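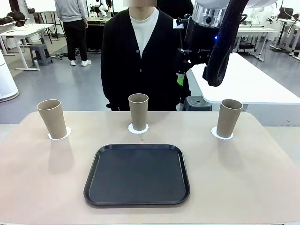

Figure 9.1 Three paper cups on doilies, with an empty serving tray at the front of the table.

Chapter 9
Carrying and Serving Drinks

Most of the drinks sold at a café counter travel only a short distance, from the bench to a table. A good deal can go wrong over those few metres, and in this chapter you will practise the trip until it is routine. The method follows the one Rosângela Peixoto set down for trainees at the Harnstead tea rooms, with changes for takeaway cups.

Tall paper cups taper towards the base. A full one is top-heavy and tips more easily than a mug of the same volume. Place the first cup at the centre of the tray and add the others close around it. When you unload, take from alternate sides to keep the weight even. A tray with a raised rim will stop a cup sliding off, but it won't stop one falling over.

A paper doily marks each guest's place and takes up small drips. Lay the doilies before you fetch the drinks. Set each cup down near the middle of its doily, holding it by the lower half and keeping your fingers away from the mouth.

By the end of the chapter you should be able to:
load and unload a square tray with three cups
set a table for cold and hot drinks
clear used cups and wipe down between guests

Key terms: taper, rim, doily, centre load, clearing

Before you start, reread the section on hand washing in Chapter 2. You will need a tray, three cups and a jug of water for Activity 9A on page 186.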